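El desayuno que cabe en media mesa

Una tostadora de dos ranuras, un plato pequeño y algo de beber: para mucha gente la mañana empieza con poco más

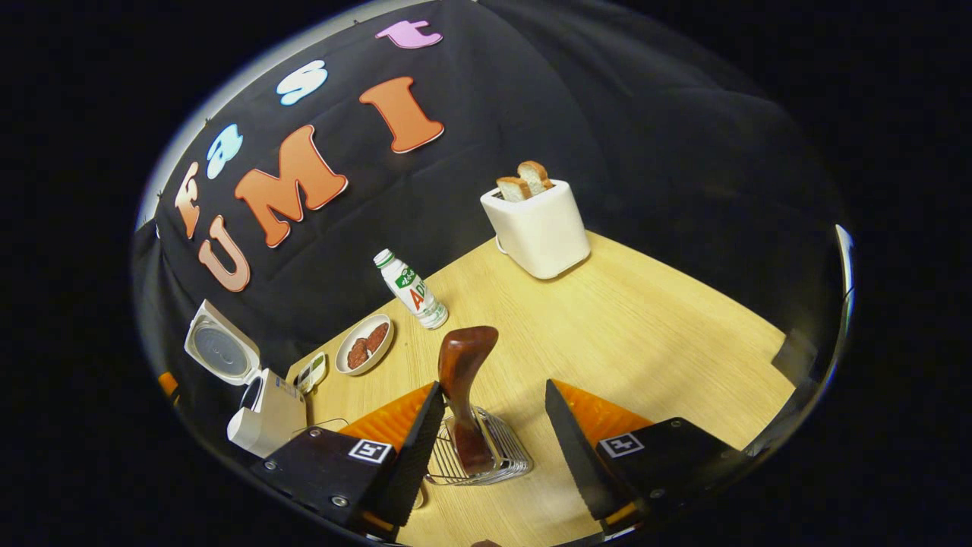 Botond Szűcs lleva tiempo preguntando a sus clientes qué encienden antes de salir de casa. Tiene un taller de reparación de pequeños electrodomésticos, Pálfi, y la respuesta casi siempre es la misma: la tostadora. «La gente tarda semanas en traer una batidora rota. La tostadora la traen al día siguiente», cuenta.

El aparato ha cambiado poco. El modelo de dos ranuras sigue siendo el más habitual en las cocinas pequeñas, porque ocupa menos que una panera y se guarda en cualquier armario. Los que pasan por el taller consumen casi 800 vatios. Szűcs recomienda vaciar la bandeja de migas cada semana, siempre con el aparato desenchufado y frío, y no meter nunca un cuchillo para sacar una rebanada atascada.

El punto del pan es otra discusión. Lorna Innes sirve desayunos en Cenar, un local de 6 mesas, y pide un dorado parejo en la corteza y una miga más clara. Para conseguirlo usa rebanadas del día anterior y deja el mando en el 3. El pan muy fresco, dice, tiene demasiada humedad y se queda blando por dentro cuando la corteza ya está hecha.

El segundo aparato de la mesa suele ser una plancha redonda con tapa abatible. Calienta deprisa y admite casi todo: un huevo, una tortita, una hamburguesa fina. Innes la precalienta cerrada durante 60 segundos y la limpia con un paño húmedo cuando está tibia. Si se enfría del todo, la grasa se pega y hay que frotar.

En el orden de la mesa coinciden los dos. Los aparatos van al fondo, cerca del enchufe y con el cable recogido. El plato y la bebida quedan delante, a mano de quien se sienta. Con niños en casa, Innes prefiere las botellas pequeñas de plástico con tapón de rosca, que se pueden volver a cerrar y acabar de camino al colegio.

Szűcs añade un consejo para quien vaya a comprar: mirar el largo del cable antes que el color. En agosto le llegaron varias tostadoras con la base quemada por un alargador en mal estado. Las máquinas funcionaban bien. Cambió las bases y devolvió cada una con una nota sobre el enchufe.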